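Início | Chamados | Base de conhecimento | Inventário | Contato

Chamado 3548: caixa de triagem Boyer, objetos finos não saem do fundo

18 de junho de 2022
Por Remigiusz Ziółkowski, oficina Hurnanum
Estado: aberto, aguardando peça

Sintoma. Na separação dos lotes de miudezas (artigos de toucador, talheres, material de escritório), os objetos compridos e baixos ficam rentes ao fundo da caixa metálica e passam para o lote seguinte. Na conferência do lote 19 faltavam 3 itens. Os três foram encontrados depois na mesma caixa, já com o lote 20 despejado por cima.

Histórico. A caixa está em serviço desde março, sem troca de forro. O forro de borracha Luvia foi retirado na primeira limpeza porque descolava nos cantos. Desde então trabalha-se diretamente sobre a chapa. O procedimento Bara, folha 4, ainda pressupõe o forro e não foi atualizado.

Verificações feitas:
- nivelamento da bancada: dentro da tolerância;
- fixação da caixa: sem folga;
- fundo, ao tato: sem rebarba, riscos superficiais;
- ímã de mão: retém parte dos talheres, não resolve o plástico.

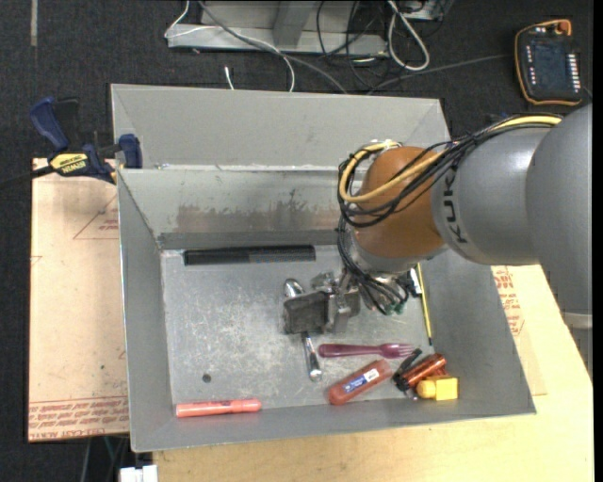 A posição de repouso dos objetos depende mais do formato do que do peso. Peças curtas e arredondadas rolam pelas paredes inclinadas e param longe delas; as compridas tendem a encostar. O pente preto é o caso típico: ficou estendido junto à borda de trás do fundo, quase na horizontal, onde sobra pouco espaço para alcançá-lo por baixo. O utensílio de metal brilhante, mais ao centro e com o cabo voltado para a frente, dá menos trabalho. A mancha acastanhada na parede interna traseira é de desgaste, já consta da ficha e não interfere. O furo redondo no fundo, do lado esquerdo, também fica como está: é pequeno demais para deixar passar um talher.

Medida provisória. Despejar no máximo meio lote por vez. Antes do lote seguinte, conferir a linha entre o fundo e a parede traseira em toda a largura. Pentes, lápis e réguas saem primeiro.

Medida definitiva. Pedido de forro novo com canto arredondado, colado também na dobra. Prazo do fornecedor: quase 4 semanas. Não usar fita dupla face como substituto; no teste, soltou resíduo nos cabos dos talheres.

Pendências: corrigir a folha 4 e repetir a conferência com o forro instalado.

3 comentários | 4 compartilhamentos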